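Refeitório do Instituto Pestwood muda horários e ementas a partir de junho

A direção de serviços do Instituto Pestwood confirmou que o refeitório central passará a funcionar em dois turnos. Em entrevista ao boletim, a responsável pelo serviço explicou que a decisão resulta de um inquérito a 278 trabalhadores e estudantes. «A queixa mais frequente dizia respeito ao tempo de espera, sobretudo à hora da sopa», afirmou.
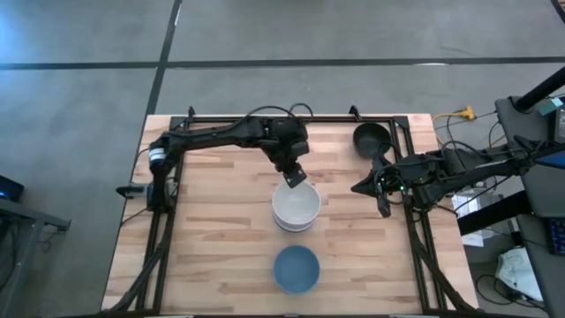
O primeiro turno terá início às 12 horas e o segundo às 13h15. A sala dispõe de 258 lugares, número que, segundo a responsável, «já não corresponde à procura nos dias de aulas». O edifício de Uzor manterá o horário atual.

Quanto às ementas, a sopa passa a ser preparada diariamente na cozinha central, com legumes fornecidos pela cooperativa Esudum. «Trabalhávamos com bases congeladas. O contrato terminou e optámos por não o renovar», referiu.

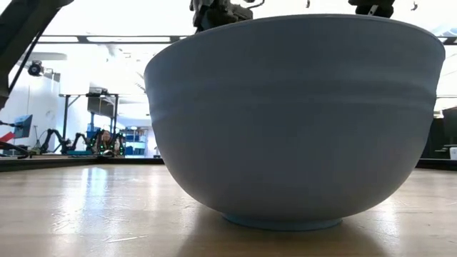

Taça azul-acinzentada de bordo largo.

A entrevistada reconheceu que a mudança tem custos. O preço da refeição completa não será alterado até ao final do ano letivo, mas o suplemento de sobremesa deixará de estar incluído — medida que admite ser pouco popular. «Preferimos mexer na sobremesa a reduzir a porção principal», disse.

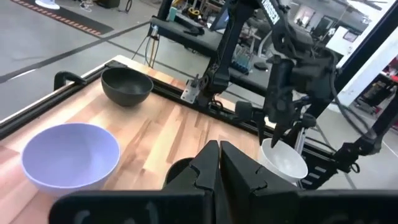 Foram ainda contratadas 19 pessoas através da empresa Prevon, para reforço da copa e do balcão. As dietas por indicação médica continuam a ser pedidas até às 10 horas da véspera, junto da receção.

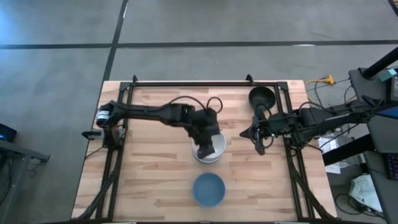 Gabinete de Comunicação do Instituto Pestwood
Redação do boletim interno
16 de abril de 2025

Questionada sobre o serviço de jantares, a responsável indicou que a proposta está em estudo e que não haverá decisão antes do verão.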